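Software Safety Checklist: Pick Cell 6, Wrapped Food Handling
Bulutum packing line, release candidate 71, September 2024
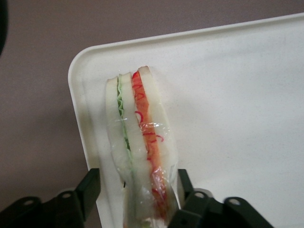
Section A. Before power-up

A1. Controller, perception and planner builds match the release sheet. PASS
Comment: The planner was one build behind at first check. Updated and rechecked before anything moved.

A2. Configuration files are under version control with no local edits. PASS WITH COMMENT
Comment: One edit found in the tray geometry file, a rim height changed by hand. It has been committed with a note. Please stop editing on the cell computer.

A3. Safety controller checksum matches the signed copy in the cabinet. PASS

A4. Emergency stop, door interlock and reset tested from cold start. PASS
Comment: Reset does not restart motion without a second press. Correct.

Section B. Perception

B1. Wrist camera calibration is in date and the residual is within limit. PASS
Comment: Last done in August. The Skosteck calibration tool prints "OK" even when the residual field is blank, so read the number and write it down.

B2. Segmentation handles clear plastic wrap. PASS WITH COMMENT
Comment: Glare on crinkled wrap is still the main source of bad masks. On a wedge sandwich set on its edge, the bright patches can split one item into two. The merge step fixes most of these. Where it doesn't, the confidence score drops and the item is skipped. Skipping is acceptable for this release.

B3. Item is separated from tray when both are pale. PASS WITH COMMENT
Comment: White bread against an off-white tray gives a weak edge. The colored fillings help the model find the middle of the stack, but the outer slices are what the fingers touch, so the outer edges are the ones to check. Look at the overlay and not only the score.

B4. Depth dropouts on shiny surfaces are flagged to the planner. FAIL
Comment: Dropouts are filled with the tray plane and no flag is sent. The planner then treats the hole as free space. Must be fixed before unattended running. See E1.

B5. Stale frames are rejected. PASS
Comment: Tested by pausing the camera driver. Planner refused the frame and held position.

Section C. Planning

C1. Tray rim is included in the collision model on all sides. PASS
Comment: Rounded corners are modeled as square. This costs a little reach near the corner but errs on the safe side. Leave it.

C2. Both fingers clear the rim for items placed close to one side. PASS
Comment: Checked in simulation with items placed near the left rim, then at reduced speed on the cell.

C3. Grasp pose follows the lean of the item. PASS WITH COMMENT
Comment: Sandwiches seldom stand perfectly straight. The planner now takes the tilt from the mask and turns the wrist to suit. Large tilts fall back to a straight grasp, and the fallback is not logged. Add a log line.

C4. Planner timeout leads to a controlled hold. PASS

Section D. Control

D1. Grip force limit is set in the controller and cannot be raised by the task script. PASS
Comment: Tried to raise it from the Testa script console. Request was refused and logged.

D2. Finger closing speed is reduced before contact. PASS
Comment: The switch point depends on the width estimate from perception. If the width is wrong, contact comes early at the higher speed. Force limit still applies.

D3. Slip detection is tuned for film-wrapped items. NOT COMPLETE
Comment: Wrap can slide over the bread while the grip signal stays steady. The present threshold came from the Desmont carton job and has not been retuned.

D4. Loss of network between planner and controller stops the arm. PASS
Comment: Cable pulled at the switch during a slow move. Arm stopped and held the item.

D5. Log buffer keeps the last 2,000 control cycles after a stop. PASS
Comment: File names use local time on one machine and UTC on the other. Annoying when matching camera frames to force data.

Section E. Open items

E1. Send depth dropout flag to planner (from B4). Blocks release.
E2. Add log line for straight grasp fallback (from C3).
E3. Retune slip threshold on wrapped items, with 11 trials for each wrap type (from D3). Blocks release.
E4. Use UTC on both machines (from D5).

Result: Attended running at reduced speed only. Repeat Sections B and D in full once E1 and E3 are closed. Section A is repeated at every start.

Print this page | E-mail this page

Contact: Bulutum Cell Software | © Bulutum | Back to top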